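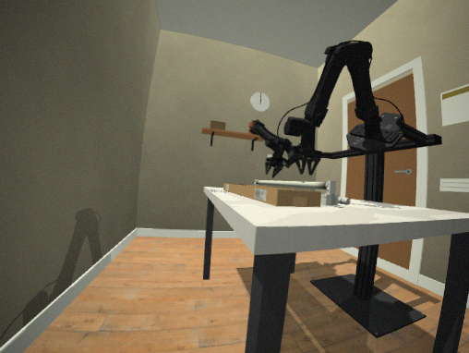 Fostero rebuilds its two-arm packing cell on screen before touching the real one

Search this site Enter keyword Go

April
By Didier Bouvier

HETHOLM – Fostero has finished a computer model of the two-arm packing cell at its Hetholm workshop and is using it to plan the cell's first full service. The real arms stay in production while the plan is worked out. They will be shut down once, for a single shift, when the list of changes is final.

The cell handles long parts that go out in flat cardboard boxes. Both arms hang from one bracket on a floor-standing post behind the table, which leaves the operator's side clear. The arrangement saves space, but it has made the cell awkward to look after. An adjustment to the bracket moves both arms together, and anything that was taught to one of them has to be checked on the other.

That happened over the winter. The bracket was found to have settled by 2 millimeters at its free end. The grippers still closed on the boxes, but the left one had started to brush the cardboard on the way down, and operators were stopping the cell to straighten boxes by hand.

The maintenance group shimmed the bracket as a temporary fix and asked Wultenex, the contractor that installed the cell, for something more lasting. Wultenex proposed putting the whole cell into simulation first, with the table, post, box and part in place, and running the service there.

"We had drawings, but the drawings were of the cell we ordered," said M. Ho, who runs maintenance at the workshop. "The table has been swapped since then and the post was moved back. I didn't want to pull two arms off a bracket using those."

Ho's group measured the cell as it stands now and sent the numbers to Wultenex. The model took eight working days to build. Most of that went into the cables, which loop down from the upper links toward the wrists and have to swing free when an arm folds back over the table. In the first version they were too stiff and held the wrists off their marks. The second version matched what the operators see on the floor.

The first job tried in the model was the starting position. In the current program the arms wait folded close to the post and come forward for each box. The revised program has both grippers waiting open, side by side over one half of the box, with the part lying just behind it. The arms have less distance to cover, and the left gripper comes down straight instead of at a slant.

The second job was the order of work for the service itself. Three changes came out of it:

– The bracket will be unbolted with both arms parked low over the table. The old procedure had them raised, which put more weight at the far end than the hub fasteners should carry while they are being loosened.

– The base plate will be checked for level before anything above it is touched. It was last on the old list.

– The cables will be retied after the arms are back in place and have been moved through their full reach once by hand.

Ho said the base plate was the one that bothered her. "If the plate is off, everything you set above it is off too, and you do it all again. We had it in the wrong place on the sheet for a long time."

The model does not cover everything. It treats each box as stiff and square, and the boxes that reach the table often aren't. It also says nothing about wear in the finger joints, so those will be opened and inspected the usual way. Worn pins are replaced as they are found. Fostero keeps spares for both grippers in the workshop.

After the service the cell will run 300 boxes at reduced speed with an operator standing by. If the left gripper touches cardboard on the way down during that run, the arms go back to the old program and the bracket is measured again. If it stays clear, the cell returns to normal speed and the new starting position becomes permanent.

Fasteners on the hub will be checked again 24 hours after restart and then at each monthly inspection. The monthly sheet has been rewritten to match, with the base plate at the top.

Wultenex will leave the model with Fostero, and Ho's group plans to update it whenever the table or the post is moved. A second cell at the Hetholm workshop has one arm and a separate stand. There are no plans to model that one this year.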